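Open day at Relau, June 22, 2019. I promised to write some notes for those who could not come to Clerkville, so I make a small thread. I am a visitor only, please correct me if I got something wrong.

1/ Relau works on teaching robots to tidy up at home. Before the robot learns, a person does the job with a gripper held in the hand, and the recordings become the lessons. The project has the name Nallusetti.

2/ I expected a big hall with machines behind glass. But most of the talk was about household trash – paper, wrappers, plastic bags. They told us that a hard box is an easy thing to grasp, and a soft bag is the opposite, it changes shape each time you touch it.

3/ The work at hand, in the bedroom:
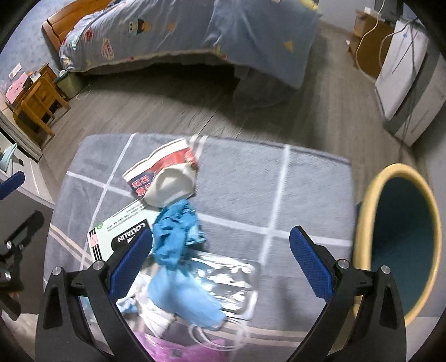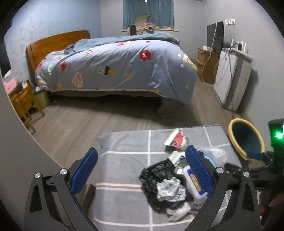

Trash on the gray rug, the round wastebasket beside it, blue pads on the fingers of the gripper.

4/ Visitors could try the gripper for 5 minutes each. I was very bad at it! My hand wanted to go fast, and the trainer asked me to slow down before closing the fingers. Thin strings and clear plastic were the hardest for me, I closed on air many times.

5/ Numbers, for those who like them. They have 1718 recordings for the tidying task and 1447 of them passed the check. The others are mostly thrown out for too quick movement or a hand which covers the view. I asked if the bad ones are useful also. The answer was "maybe later".

6/ The arm itself comes from Bozkurt, a partner. We saw it for a short time at the end. It picked up a paper ball, waited, and let it go over the basket. Slow, but people clapped – me too.

7/ What I still don't understand is how it decides what is trash. A box can be empty or full, and from outside it looks the same. They said that for now everything on the rug counts as trash. Fair enough, but in my home this rule would be dangerous.

8/ Next open day is in August, registration is free and the group is small. If you go, please ask them about the full boxes and write to me what they said.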